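Ernden Meeting and Election Supplies
Home > Debates and Public Forums > Speaking Timers

Prukix Speaking Timer for Candidate Debates
Item 2107
In stock, ships from Grikodcombe

The Prukix is a speaking timer for political debates, town halls and public comment periods. It shows the candidate how much time is left, it shows the same to the audience, and it gives a soft tone when the time is over. The moderator runs it with one hand and can keep the eyes on the speakers.

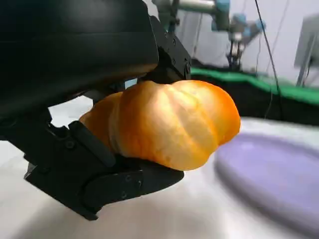
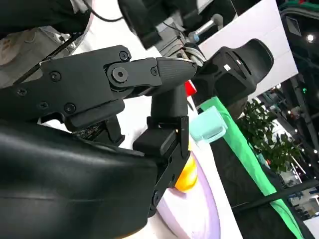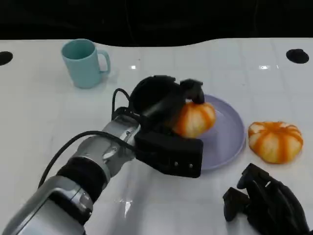 Why a separate timer

Many local debates are still timed with a phone on the moderator's table. This works while everybody is polite. When two candidates for the same seat disagree about taxes or about a school closing, the one who is stopped first will often say that the other one got more time. With a phone there is no record, and the audience did not see the clock. The Prukix keeps a list of each turn and of the seconds used, and you can read it on the display or copy it to a computer after the debate. Some organizers give this list to the local newspaper together with the questions.

How it works

The set has two parts, the moderator unit and the light bar. The moderator unit has a start key, a stop key, a key for rebuttal, and a wheel to choose the candidate. The light bar stands in front of the stage, turned toward the candidates. It is green during the normal time, yellow when the warning period begins, and red at the end. The back side of the bar has large digits for the audience. If you prefer that the audience does not see the digits, they can be switched off in the menu under Display, Rear.

Before the event you enter the names of the candidates and the length of each kind of turn: opening statement, answer, rebuttal and closing statement. You can save these settings as a plan. A plan stays in the memory also when the battery is empty, so a county that holds the same kind of forum before each primary has to enter it only once. Names can be changed without changing the lengths.

A rebuttal does not stop the count of the main turn. It is placed on top, and when it ends the timer goes back to where it was. In our first version the moderator had to note the remaining time by hand, and many customers wrote to us about this. Thank you to all of them.

If a candidate is interrupted by noise from the hall, press stop once. Press start again and the same turn continues. Press stop two times quickly and the turn is closed and written to the list. Please practice this before the debate, it is the place where new users make a mistake.

Bank of time

For longer debates we have added a mode called Bank. Each candidate receives one total amount of time for the whole evening and spends it as he or she wishes. The wheel chooses whose account is running. The audience sees the remaining time of the person who speaks now, and between the turns it sees all the accounts one after another. This mode is popular for mayor and school board races with many candidates, where equal answers to each question would take the whole night.

Tones

The end tone can be set to low, middle, high or off. It is a wooden sort of sound, not a buzzer. Finlay Cowie, who designed the unit, tested many sounds in real council chambers and chose one which can be heard through a speaking voice but is not felt as an insult. If your hall has its own sound system, connect the moderator unit with the audio cable from the box. The speaker inside is then turned off.

What is in the box

Moderator unit
Light bar with folding feet
2 connecting cables, one short and one long
Audio cable
Power supply
Printed guide in English and Spanish
Carrying bag with shoulder strap

The floor tape in the older photos of our catalog is not included. Any cloth tape from a hardware store is suitable. Please tape the long cable for its full length if people will walk between the table and the stage.

Power and battery

The moderator unit and the light bar each have their own battery. Both are charged with the same power supply, one after the other, or together if you buy a second supply. The light bar needs more power than the moderator unit and should be charged first. The battery sign on the moderator unit shows the state of both. When it begins to blink there is still enough for a normal closing round, but we advise to connect the power supply already at this moment.

Accessories

Second light bar, item 1021. For wide stages, or for halls where a camera stands at the side. It connects to the first bar and shows the same color at the same moment. No setting is necessary.

Shearer floor stand. Lifts the light bar to the height of a seated person's eyes. Made for us by Shearer, also fits the older Prukix bars. Please order the adapter plate if your bar has round feet.

Rental

Clubs, student groups and civic associations that hold only one debate in a season can rent the set. The rental time begins when you receive the package and not when we send it. In October the rental sets are usually all reserved, so please write to us in the summer if you plan a debate for the general election. A rented set comes with empty memory, and we erase your list of turns when it returns. Copy it before you send the set back, we cannot recover it later.

Questions we receive often

Can the timer be used by the clerk for public comment at council meetings?
Yes. Choose the plan called Comment. It has no names, only the next speaker, and starts again from the full time with each press.

Can the candidates stop the timer themselves?
No. All keys are on the moderator unit.

Is it possible to correct a turn in the list?
You can add a note to a turn, but the seconds cannot be changed. We were asked for this several times by campaigns and also by moderators, and we have decided to leave it so.

Does it work outdoors?
The lights are readable in shade. In direct sun the yellow is difficult to tell from the green, so turn the bar away from the sun or put a roof over it. The set is not protected against rain.

Guarantee and repair

The guarantee covers both units and the batteries, not the cables. Repairs are done in our workshop in Grikodcombe. Before you send anything, please write to Victor Gachanja in customer service with the serial number from the bottom of the moderator unit. If your debate is near, write the day of the event in the subject line and he will try to send you a replacement set in time.

Add to cart
Request a quote for a county or city
Download the printed guide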